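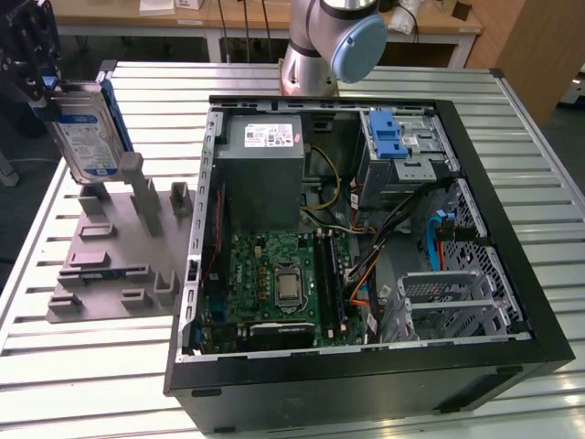 A hard drive in the gripper, over the fixture plate at our Ronmont workshop.

About Holtmont

Holtmont helps small and midsize companies work out what a robot will cost before they own one. We plan cells, write equipment lists, argue with quotes, and sit in on the meeting where somebody asks if the whole thing could be done for half. We don't sell robots. We don't take a cut from people who do, which has made our holiday card list very manageable.

Most of our clients take things apart for a living. They refurbish office computers, recover parts, or run repair benches for schools and hospitals. A desktop tower is a good test of anyone's optimism about automation. It has screws where you expect them and clips where you don't, and its cables were routed by someone who was going home early. If you can put together a sensible budget for handling one of those, a box of identical brackets feels like a vacation.

How we started

Kerubo Wanyama founded Holtmont after spending the better part of her career in purchasing for a repair company. In her first year there she was handed a signed order for a robot arm and asked to "get it going." The order covered the arm. It did not cover a gripper, a table, fixtures, a safety review, or any change to the electrical supply, and the arm spent the winter in its crate next to the vending machine, where people set their coffee on it.

She still has the original quote. It is one page long. The list of what was eventually bought to make the thing useful came to 105 lines, and a copy of both hangs in our front hallway. New clients tend to read the one page first and nod, then read the other one and ask where the restroom is.

What we do now is mostly an effort to get people to the long list before the purchase order goes out.

What we plan for

The arm is the part everyone wants to talk about. It has a brochure, and usually a video with music. We are happy to talk about it too, for a while, and then we would like to talk about the table.

Tables matter. So does the floor under them. We like slatted aluminum work tables for early trials, as you can bolt something down in the morning and admit by lunch that it should have gone six inches to the left. A nicer table that can't be changed is a poor bargain at the stage when everything is going to be changed.

Fixtures are the other line that gets left off. Parts that come out of a computer have to go somewhere, and a robot has no talent for "just set it over there." We usually start with 3D-printed plates, and we budget for several versions of each. The first version teaches you what you forgot. The second has that fixed and something else wrong. Clients who plan for one version end up paying for the rest out of the travel budget, and then nobody gets to go see the trade show.

After that come grippers, cable management, spare fingers, lighting, shelves, training hours, and the supply of practice units. People forget practice units constantly. You can't learn to pull drives with a single computer, and the accounting department will want to know why you are buying old ones on purpose. We have a paragraph prepared for this and will gladly lend it to you.

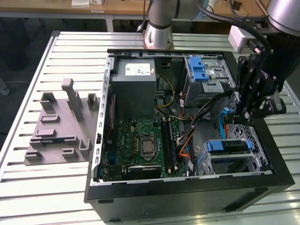
Cables deserve a paragraph of their own, and in our estimates they get a whole section. A rigid part with a flat side is a fairly polite thing to pick up. A cable has opinions. It sits in one position in one machine and in some other position in the next, and a cell that handles drives and memory nicely may need a different gripper, a second arm, or a person with good fingernails when it comes to the connectors. We price all of those and put them side by side. The person wins more often than our clients expect, and we write that down when it happens.

How a project goes

We work in 4 stages, and you can stop after any of them. People do, and we remain on good terms.

Stage 1: The visit. We come and watch the work being done by whoever does it now. We ask a lot of questions and try to stay out of the forklift lane. We prefer to come at 7 in the morning, when the shift is setting up and the real problems are being discussed.

Stage 2: The list. Everything you would need to buy, borrow, move, or rewire, with a low price and a high price for each. Managers look at the low column. We print the high column in bold.

Stage 3: The bench trial. We set up your product in our workshop and try the handful of steps most likely to sink the plan. If the budget depends on a robot seating a drive in a bay, we want to see that attempted on a table before it turns up in a spreadsheet as a fact.

Stage 4: The plan. A 5-year budget, including maintenance, replacement parts, and the staff time to look after it all. We keep it in Drostia, our own planning worksheet, which we hand over at the end with every formula unlocked. You are free to change the assumptions. Drostia keeps a record of who changed them, a feature that was more popular with us than with our clients until the first audit.

A project we like to mention

Okoth, a computer refurbisher one county over, came to us wanting to automate its entire teardown line. By October we had a plan for one cell doing a small set of steps, at almost 20 percent of what they had first set aside. They spent part of the difference on better benches and chairs for the people doing the rest. The chairs got more thank-you notes than the robot did. We were not consulted on the chairs and would have liked some credit.

Who works here

We are a small team of former buyers, technicians, and one estimator who came over from commercial kitchens and regards robot prices as reasonable. Kerubo still reads each plan before it leaves the building. She has a green pen for questions and a red one for the phrase "plus installation," which she considers a way of saying nothing at some expense.

Visiting us

The workshop is in Ronmont, in the low building behind the tile warehouse. The sign on the road still belongs to the previous tenant, so look for the blue door. You are welcome to come by and watch a bench trial, and to bring a quote you have doubts about. Bring the attachments as well, especially the page headed "Exclusions." We like to read that one first.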